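Tue 21 February

Well, I'm hooked, and I blame Aicha. Three weeks ago I couldn't have told you what a goal attack was allowed to do, and last night I was lying awake wondering whether we should have gone long to the circle edge in the last quarter. Netball! At my age! I hadn't touched a ball since school, and back then I was always the one left holding the bibs.

We played Hopkin at the Rendadton sports hall, second match of the spring league, and lost by 2. By 2!! Last time it was such a hammering that I've decided not to write the score down anywhere, so this felt practically like a win. I was on at wing defence for the first half and then Emel moved me to goal keeper when Bakis got a bang on the ankle (she's fine, she was in the pub after, foot up on a chair and eating everyone's chips). I have never been goal keeper. I'm five foot four. Their shooter looked like she could change a lightbulb without getting on anything, and every time she turned round she seemed surprised to find me there, somewhere near her elbow.

But I got a hand to one! A proper clean tip, it went off my fingers and out to Aicha and we scored from it. I screamed so loudly that the umpire gave me a look. I also got pulled up for contact over and over, and I still say half of those were her walking into me, but there we are.

The crowd was pitiful. I did a head count in the break while I was getting my breath back and it came to 30, which includes both benches and a man waiting for the badminton. On Saturday the football down the road got 975 through the gate for a nil-nil draw in the rain. It was in the local paper, half a page with a picture of the keeper, and we got nothing at all, not even the result. I've been grumbling about it since. The netball is faster, it's indoors, there's tea, and it's over in an hour. What more do people want?

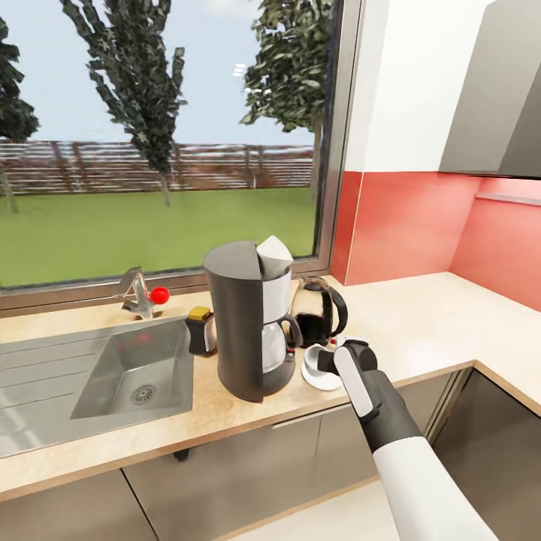

Rhydian Edwards reckons I've got it all wrong, and that people don't go to the football for the football. They go because their dad went, he said, and they'd turn up to watch eleven men paint a shed if the shirts were the right colour. I said fine, how do we get that, then? And he said you wait fifty years. Very helpful. He did promise to come to the next one, though, so that's 31 if the badminton man comes back.

I do think he's a bit right. When the big tournament was on the telly everybody at work was mad for it, we had it on in the break room, and people were shouting about obstruction who'd never heard of it the day before. Then it finished and that was that. Aicha says her phone was red hot with women wanting to join and she got 3 of them through the door in the end, and one of those only stayed for the warm-up. The other two are Bakis and me, so I suppose it wasn't a total waste.

Anyway. Training is Thursday, and Emel wants us all to practise landing on one foot and stopping dead, so I've been doing it up and down the hall in my socks, which is daft on that floor and I nearly went into the coats. Knees are complaining a bit today. I've got a bruise on my hip the size of a saucer and I keep showing it to people who haven't asked.

Must ring Aicha about the lift, and find out if I owe her for the bib. Also need new trainers, mine have no grip left whatsoever and I went skating past the post at one point like something off an ice show. Might look in town tomorrow if I get away early.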